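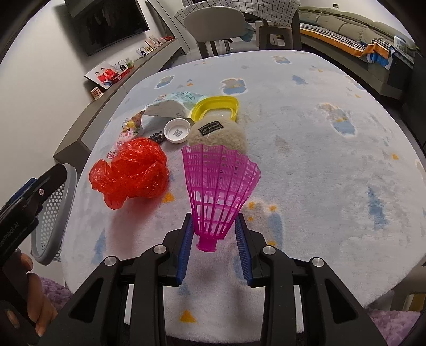 3. 그리퍼 정비 및 재설정

우리 조가 맡은 것은 손잡이형 그리퍼의 정비였다. 지난 2월에 작성된 Tremeron 조의 인계 문서에는 "패드 교체 후 별도 조정 불필요"라고 되어 있는데, 이 문장은 믿기 어렵다. 파란 골 패드를 새로 붙이고 닫힘 위치를 재 보니 좌우 차이가 2 mm였다. 핀을 풀고 다시 조여도 차이는 약간 줄었을 뿐이다.

점검은 셔틀콕처럼 얇고 잘 눌리는 물건으로 했다. 29회 집어 본 결과 9회는 치마 부분이 눌리거나 콕이 돌아갔다. 조원들은 패드 마모를 원인으로 꼽았으나 새 패드에서도 같은 일이 생겼으므로 나는 동의하지 않는다. 링크 핀의 유격 쪽이 더 의심스럽다. 다만 유격을 직접 측정하지는 못했다.

Jérémie Perrin 조교는 핀에 윤활제를 바르라고 했다. 발라 보았지만 움직임이 부드러워졌다는 느낌 말고는 수치로 남은 것이 없다. 횟수가 적어 개선이라고 쓰지 않겠다. 다음 조는 패드를 갈 때마다 영점을 다시 잡고, 핀 조임 상태를 기록지에 적기 바란다.

문의: Himberg 실습실 게시판 | © Drondent 프로젝트 | 맨 위로
이 사이트는 쿠키를 사용합니다. 동의 / 설정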